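Finger pads on the hand-held gripper, re-gluing vs. replacing

prunis_4
Left pad on my unit creeps toward the tip after long sessions. Cleaned with alcohol, new adhesive, same result. Pivot screws checked, no play. Four screws on each finger, all seated. Fingers sit parallel when open.

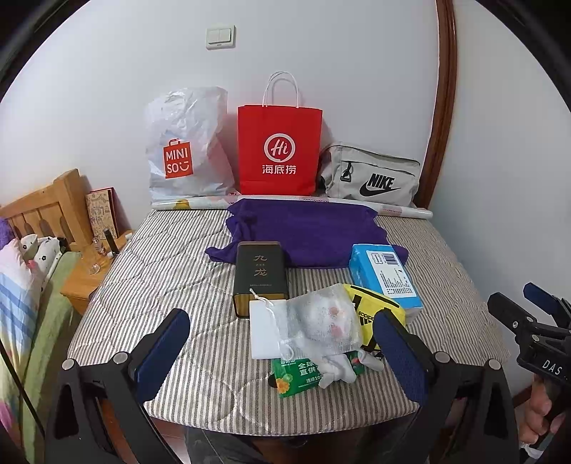
Geerts, June 20, 2024

clado129
Creep is a surface prep problem. Scuff the finger face before bonding, clamp overnight, and leave the screws alone.

mekura
Disagree. If only one side moves, that finger is taking more load. Check closing alignment first. Mine was off and new glue did nothing for it.

prunis_4
Closed on a feeler gauge. Left touches first. Would that show up on thin items like sachets before it shows on boxes?

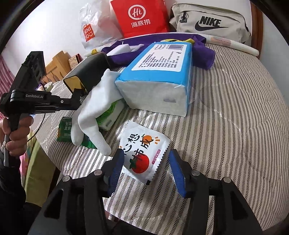

How often should the pads be replaced?
Every 1000 grasps if you handle foil or crimped edges, otherwise when the surface goes shiny.

clado129
1000 is wasteful. I wipe mine down and swap them when the grip slips.

mekura
Depends on the pad. Either way, shim the left finger before you bond anything, then rezero the opening width.

prunis_4
Shim is in. Will bond tonight and report back in September.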